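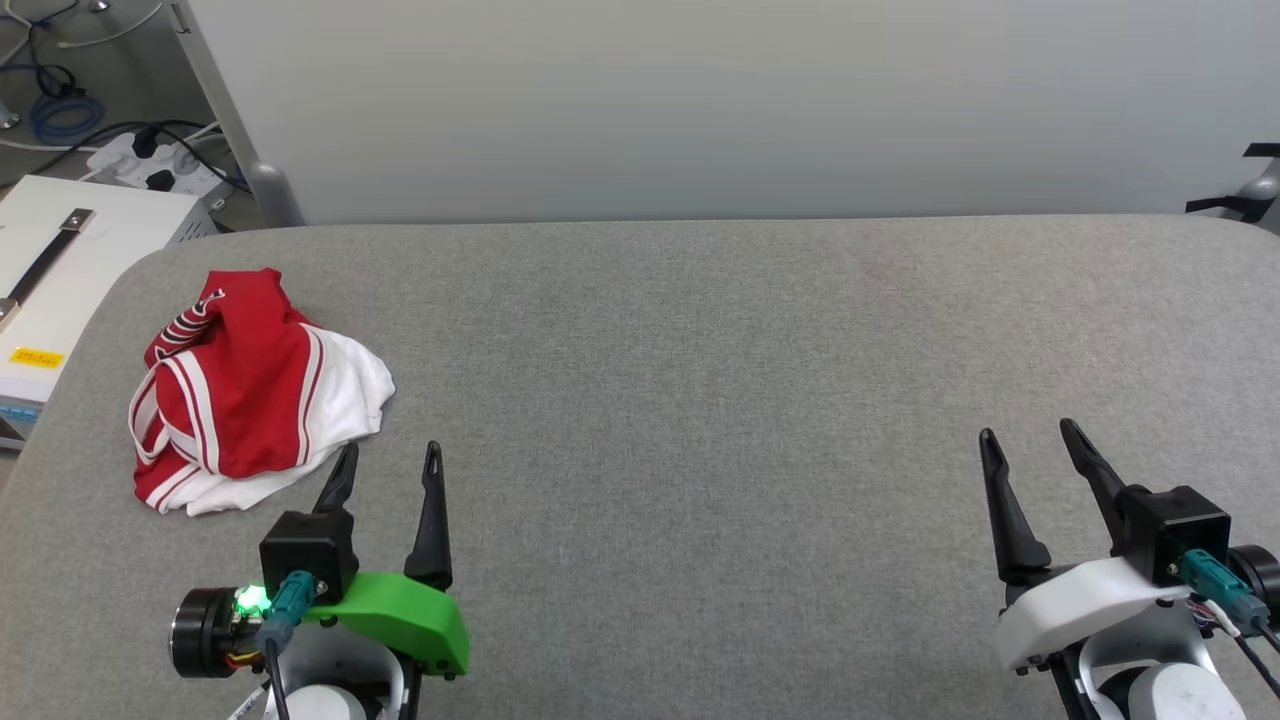
*Both arms at the ready position, red and white garment on the left of the table.*

**Ticket: left gripper lets go halfway through a fold**
**Where:** Gunham shared workshop, back bench
**Status:** mostly fixed, leaving open till Thursday

Right, I've been muttering about this one in the kitchen for long enough so I'm writing it up properly. The two-armed folder (the build I've been calling Kutosar, for those who only know it as "the laundry thing") will pick up a garment with the left hand, lift it, start across the table, and then somewhere over the middle the fingers just relax and the whole lot flops back down. Right hand does the same move all day without complaint. Same fingers, same type of motor, same code with the sides swapped. Only the housings differ, green on the left and white on the right, and that's purely down to which reel was on the printer at the time.

It doesn't do it every time, which is the maddening part. Some evenings I get a dozen clean lifts and start telling people it's sorted.

**What the log says**

When it drops, the left gripper motor stops answering for 300 milliseconds or so by the look of the gaps, then comes back as if nothing had happened. No error flag, no overheat warning. The arm itself carries on to the next point holding thin air. The controller asks for a position, gets silence, and my code (my fault, this bit) treats silence as "fine, carry on".

**Things I tried, in order**

1. *Swapped the fingers over, left to right.* No change. I didn't expect one but it was a two-minute job and I wanted to feel I'd started.

2. *Turned the grip force up.* Worse! It dropped sooner. Should have been a bigger clue than I gave it credit for at the time.

3. *Changed the cloth.* Somebody suggested the sportswear was slipping, and it is slippery stuff, so I ran a tea towel and an old cotton pillowcase through the same move. Dropped both. So it isn't the fabric, though I've gone back to the red and white one for testing as it shows up so nicely against the grey table.

4. *Lowered the speed.* At half speed it got further across before letting go. I got quite excited about this and wrote half a page of notes on inertia, all of which can be ignored.

5. *New firmware on the left motor.* Took most of an evening, because the Kemppainen board I use for flashing wouldn't talk to my laptop until I found the other USB lead. Both grippers are now on the same version. Still dropped.

6. *Put the meter on the supply.* Steady as anything at the power box. I left it there for 43 lifts and it never budged, while the gripper dropped five of them. So whatever's going on is further along than the box.

7. *Wiggled things.* Yes, I know, this should have been number one. With the arm parked and the fingers closed on a sock, I worked my way along the cable from the base towards the hand, bending it gently as I went. Nothing, nothing, nothing, then a couple of inches short of the teal plug the fingers went slack. Did it again, slack again. The little green light on the motor blinked off and on when I did it, too, so it's the power dropping out and the motor restarting itself.

**What I think is wrong**

The left cable is a touch shorter than the right one. I cut it myself, back when the arms were mounted closer in, and then I moved the mounts outwards and never thought about it again. When the left wrist turns over in the middle of the fold it pulls the cable tight right behind the plug, and one of the crimps has had enough. Explains the speed thing (less of a tug) and the grip force thing as well (more current through a bad joint).

**What I've done so far**

- Made up a new left cable, longer this time, with fresh crimps at both ends. Tugged each one before it went into the plug.
- Added a loop of slack at the wrist and a loose cable tie to hold it. Loose! If you do it up tight you've made the same problem again, slightly further along.
- Changed the code so that three missed replies from any motor stops both arms and beeps. It now beeps at start-up as well, which I haven't got to the bottom of. If you're working nearby, sorry, it's only the once.
- Put the grip force back to 500 in the settings file. I'd left it a good deal higher after step 2 and that can't have been doing the motor any favours.

Ran it for the rest of the evening after that and had one drop, and that one was a proper miss where the fingers closed on a fold that wasn't there. No gap in the log, no blink. Different problem, different ticket.

**Still to do**

- Longer run on Thursday once the big table's free. I'd like to see 2,000 wrist turns without a missed reply before I close this, and I can do most of those with no cloth at all.
- Make up a matching cable for the right hand. It's behaving, but it was crimped on the same afternoon with the same dodgy tool.
- Replace the dodgy tool. The Oltley lot have a decent ratchet one and I've asked if we can borrow it before I buy anything.
- Find out why the beep goes off at start-up. My guess is the motors are asked for a reply before they've woken up, so probably just a short wait at the top of the script.

If anyone wants to use the arms before then, go ahead, just keep to half speed and shout if you hear it beep more than once. The old cable's in the scrap tub with a knot in it, please don't rescue it.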